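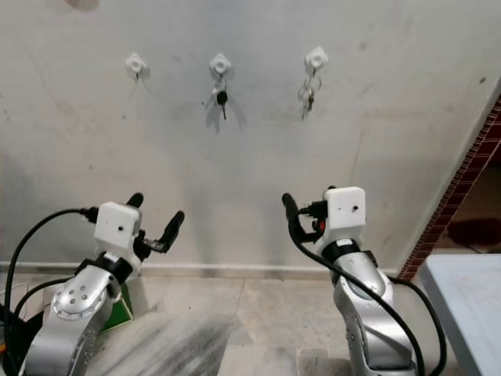 Hooks by the Door: A Fitter's View

The fitter who looks after the entry halls at Sawatzky, a block of 30 rental units in Ornoldale, puts up white adhesive hooks in a row of three. Each has a square base, turned so that it sits on the wall like a diamond. "Turned that way, a small error in level doesn't show," she says. "With the base set square, you see it at once."

The wall gets wiped with alcohol and left to dry. She presses each base for 40 seconds and hangs nothing on it until the next morning. Scuffed paint is acceptable. Flaking paint is not, and has to be scraped and sealed first.

On load, she is strict. "A car key and a house bunch, fine. A wet coat, no. The hook holds - the paint doesn't." She likes car keys kept apart from the rest, one ring to a hook, and a third hook left free for whoever comes in last.

Does the height matter? "Less than people think. Keep clear of the door swing and out of a toddler's reach." Her removal method is a hair dryer on low, then dental floss drawn down behind the base. She does not pull outward.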